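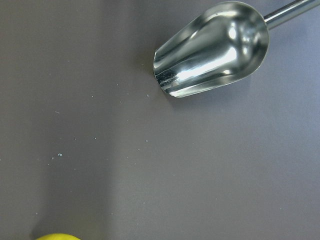 Asmaa Zerouali
Right, bean thread! I've been growing beans for drying for a few seasons now and I've got a lot to say about it, so mute me if you only came for the cat.

Asmaa Zerouali
The variety is Lilari. It's a climber, cream with a maroon splash, and I first got a handful from a seed swap in Muken. They'd been kept in an old envelope with just the name on it, so I have no idea how far back they go. If you know anything about where they came from PLEASE tell me.

Asmaa Zerouali
This year's total, shelled and dried: 947 grams. From 7 plants! Last year I got barely enough for one pot of soup, so I did a little dance in the laundry and then weighed them again to be sure.

Asmaa Zerouali
What changed: I planted later. I used to get them in the minute the shops put seedlings out, and they'd sulk in cold soil and get chewed by slugs. This time I waited until I could sit on the ground in shorts without complaining. They were up in 7 days and never looked back.

Asmaa Zerouali
Also a proper frame. Bamboo canes are fine for peas, but these things get heavy, and a summer storm will lay the lot down flat on your zucchini (ask me how my zucchini felt). I used two star pickets with old fencing wire between them and it didn't budge.

Asmaa Zerouali
Watering – deep soak in the early morning, mulch up to their ankles, then stop altogether once the pods start going yellow. I find the stopping bit really hard. They look so thirsty! Leave them alone.

Asmaa Zerouali
Picking time is when the pods rattle. If rain's coming and they're only leathery, pull the whole plant and hang it upside down in the shed. Mine hung next to the bikes and dropped the odd bean down the back of the helmets, and I'm still finding them. 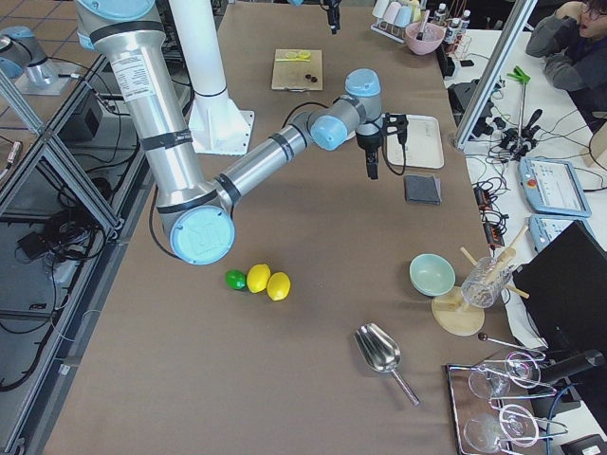
Silver arm, white tray

Asmaa Zerouali
Shelling is the best part of the whole year. Radio on, big bowl, pods all over the floor. You can stuff them in a pillowcase and stomp if you've got a huge crop, and it's quick, but then you don't get to see each one come out. Every bean has a different splash.

Asmaa Zerouali
Before they go in a jar, do the fingernail test. If you can dent a bean with your nail it needs longer. I spread mine on flyscreen for a fortnight, then froze them for 2 days in case of weevils. Let them come back to room temperature before you open the bag or you'll get condensation all over your lovely dry beans.

Asmaa Zerouali
Cooking! Fresh-dried beans are so much faster than the ones that have sat in a warehouse. Soak overnight, new water, bay leaf, half an onion, low heat. The splashes fade to a soft brown, sadly, but the broth is the colour of strong tea and I'd happily drink it from a mug.

Asmaa Zerouali
My favourite way is Mum's: cumin, paprika, heaps of garlic, grated tomato, olive oil at the end, bread for scooping. She says mine needs more salt. It always needs more salt.

Asmaa Zerouali
A few people asked where to buy if you don't have a garden. Stiststead has dried beans in the bulk section, and the borlotti are the closest thing to these. Look for shiny skins and not too many splits at the bottom of the bin.

Asmaa Zerouali
I've put aside the fattest beans from the earliest plant for next season, plus some to share. If you'd like a few, reply with what you'd swap. I'm very keen on any purple podded climber, and I will never say no to garlic.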